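팔찌를 집는 데 필요한 소프트웨어

솔직히 말하면 나는 로봇 손가락보다 그 뒤에서 도는 코드 얘기를 훨씬 좋아한다. 하드웨어는 눈에 보이니까 다들 감탄해 주는데, 시간 동기화 버그를 잡았다고 박수 쳐 주는 사람은 없지 않은가! 그래서 이번 달에는 마음먹고 박수를 치러 Skemero 팀을 찾아갔다.

Skemero는 손에 드는 그리퍼로 모은 시연 데이터를 정리하고, 그걸로 집기 동작을 학습시키는 도구 모음이다. 내가 갔을 때 다들 매달려 있던 문제는 장신구였다. 팔찌, 구슬 목걸이, 끈 같은 것들. 컵이나 상자는 이제 꽤 잘 집는데 고리 모양만 나오면 정책이 갑자기 바보가 된다고 했다.

"가운데가 비어 있잖아요." 인식 파트를 맡은 곽주원 씨가 웃으면서 모니터를 돌려 보여 줬다. 깊이 추정 결과를 보니 얇은 테두리는 군데군데 끊겨 있고, 구멍 너머 바닥이 물체인 것처럼 칠해져 있었다. 플래너는 그걸 믿고 고리 한가운데로 곧장 내려간다. 아무것도 없는 허공을 아주 자신 있게 집는 것이다(나는 여기서 소리 내어 웃었고, 주원 씨는 웃지 않았다).

해결책은 의외로 소박했다. 물체 중심을 잡는 대신 마스크의 윤곽선을 따라 집을 후보점을 뿌리고, 그 점에서 테두리가 어느 방향으로 휘는지를 같이 넘긴다. 후보는 50개까지만 남긴다. 더 늘려 봤더니 점수는 그대로인데 계획 시간만 길어져서 도로 줄였다고 한다. 이런 숫자가 설정 파일에 주석 한 줄 없이 박혀 있는 걸 보고 어찌나 반갑던지. 우리 집 코드도 그렇다.

구슬 팔찌는 또 다른 골칫거리다. 들어 올리면 모양이 변하니까 직전 프레임의 마스크를 믿을 수가 없다. 제어 쪽의 베르나데트 롤랑 씨는 추적이 흔들리면 손목 속도부터 낮추고, 마스크가 연속 5프레임 안정되어야 원래 속도로 돌려놓는다고 했다. 처음에는 2프레임으로 했다가 로봇이 딸꾹질하듯 움찔거려서 바꿨단다.

그다음은 내가 제일 궁금했던 동기화 얘기. 그리퍼 두 개를 양손에 하나씩 쥐고 시연하면 영상도 두 줄기, 손가락 벌림 값도 두 줄기가 나온다. 시계가 조금만 어긋나도 왼손이 놓기 전에 오른손이 받은 데이터가 생긴다. 사람이 볼 때는 티도 안 나는데 학습된 정책은 그 버릇을 귀신같이 배운다. 그래서 Skemero의 재생기에는 두 손의 벌림 곡선을 겹쳐 놓고 마우스로 밀어 보는 창이 있다. 나도 한참 밀어 봤는데, 이게 묘하게 중독성이 있다.

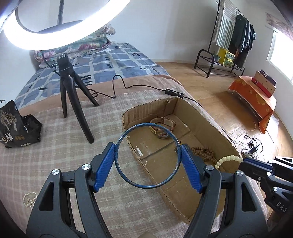
글 강미래 | 취재 협조 Skemero 개발팀

푸른 고리 팔찌를 세워 잡은 장면이 주원 씨가 꼽는 단골 시험 문제다. 고리 안쪽으로 골판지 상자 바닥이 그대로 들여다보이고, 위쪽 테두리는 상자 속에 돌돌 말린 끈 같은 물건과 겹친다. 분할 모델이 헷갈릴 만도 하지! 오른쪽 그리퍼가 문 크림색 구슬 팔찌까지 한 화면에 들어오면 어느 것이 어느 손의 물건인지도 가려내야 한다. 주원 씨네는 물체마다 번호를 붙이고, 손가락 패드와 맞닿은 물체에 손 정보를 따로 달아 둔다.

배경도 만만치 않다. 격자무늬 담요에 꽃무늬 이불까지, 윤곽선 검출기가 좋아할 선이 사방에 깔려 있다. 나 같으면 단색 천부터 찾았을 텐데 베르나데트 씨는 고개를 저었다. 무늬 없는 책상에서만 배운 정책은 무늬 있는 천을 만나는 순간 천을 집으려 든다고.

남은 숙제를 물었더니 두 사람이 거의 동시에 목걸이라고 했다. 엉킨 줄에서 어디를 잡아야 풀리는지는 아직 플래너가 답을 못 낸다. 11월에 나올 다음 버전에는 당기기 전에 살짝 들어 보고 다시 계획하는 기능이 들어간다. 나오면 또 가서 곡선을 밀어 볼 생각이다.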